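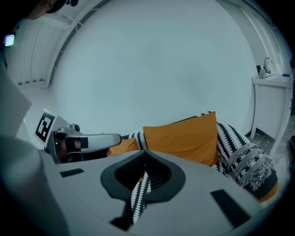 When will the water be turned off in the Merine building? In April, on the first working morning after the school holiday, from 9.00 until the plumbers have changed the main valve.

Minutes of the residents' meeting, Merine building
April
Written by Ásdís Hedegaard

The meeting opened at 18.30 in the ground floor room. The minutes of the last meeting were read and accepted with one correction: the bicycle room is to be painted by the owners, and the tenants do not pay for it.

1. Water pipes

The report from Plastada was presented. The house was built in 1845 and the oldest pipes in the cellar are from a much later repair, but they are still in poor condition. Plastada recommends that we change the main valve now and the cellar pipes before next winter. The firm can do the valve in one morning. For the cellar pipes they need up to 5 working days, and the water would be off only in the daytime.

It was asked if both jobs can be done together. Plastada has answered by letter that the new pipes must be ordered and the valve should not wait so long. The meeting agreed to do the valve first.

Flats on the upper floors asked to have a warning on paper in the letter box, as the last warning was sent only by e-mail and several people did not read it. Ásdís will print the paper and put it in all the boxes one week before. Please fill a bucket or a few bottles the evening before. After the work, let the cold tap in the kitchen run until the water is clear, and do this before you use the washing machine.

2. Offers for the cellar pipes

We have received two offers, one from Plastada and one from Briem. The offer from Briem is lower, but it does not include to close the walls again after the work. The offer from Plastada includes the walls but not the paint. There was a long discussion about this. Some owners find that a cellar wall does not need paint. Others said that the part by the stairs is seen by every visitor and should look decent.

Decision: Briem will be asked to send a new offer with the walls included, so that the two can be compared fairly. Paint is to be written as a separate line in both offers. The question comes back at the next meeting.

3. The drying room

The window in the drying room does not close well and there was rain on the floor two times during the winter. The handle is worn. A new handle was bought but it was the wrong size and has been returned to the shop. Until a correct one is found, the last person who leaves the room is asked to press the window hard and turn the handle fully to the left.

The list of washing times was also discussed. Three families would like to wash later in the evening. The flat beside the drying room hears the machines through the wall and is against it. A compromise was suggested — later washing on 2 evenings in the week, until 21.30, and otherwise the same hours as today. The vote was in favour. The new list will hang on the door and it will be tried until the summer.

4. Yard and gate

The gate towards Kinville Road is left open too often. The spring is weak and will be changed. The rose bed will be moved a little to the south so that the bins can be rolled out without damage to the plants. Anyone who wants to keep one of the old roses for a balcony pot can tell Ásdís before the digging begins.

The wish for a roof over the bicycles was mentioned again. There is no money for it this year. It stays on the list.

5. Other matters

The light on the third floor goes off too quickly, and it is dark before one has found the key. The electrician will be asked to set a longer time when he is here for the yearly control.

A brown umbrella and a pair of child's gloves were left on the stairs. They are on the shelf by the letter boxes.

A question was asked about short holiday lets. The rules of the house say that the other owners must be informed in writing. The rule was read aloud and no change was proposed.

The next meeting will be held when the new offer from Briem has arrived. The invitation will come on paper and by e-mail. The meeting closed at 20.10.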